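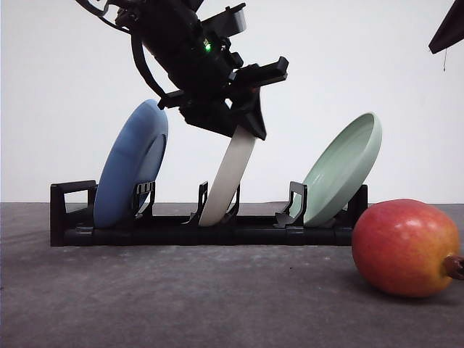 Alside shared kitchen, working group
Minutes, January

Present: Shinji Noguchi (chair), Ha-rang Hong (minutes). Apologies from Damdale.

1. Previous minutes
Agreed, with one correction: the shelf depth in item 4 should read 410 mm.

2. Dish rack
The low black rack stays on the grey tabletop. SN asked for plates to go in upright, one to a slot, between the clips. HH noted that the blue, cream and mint plates lean at different angles — accepted, provided the rims do not touch. Bowls are to go on the shelf.

3. Worktop
The Maeng quote for a 1000 mm draining shelf was received. Deferred until Sondora confirms the wall fixings.
Action: HH to chase.

4. Tea towels
Stock is 11. No order needed.

5. Any other business
Cupboard 2 hinge still loose. SN to tighten.

Meeting closed 4.40 pm.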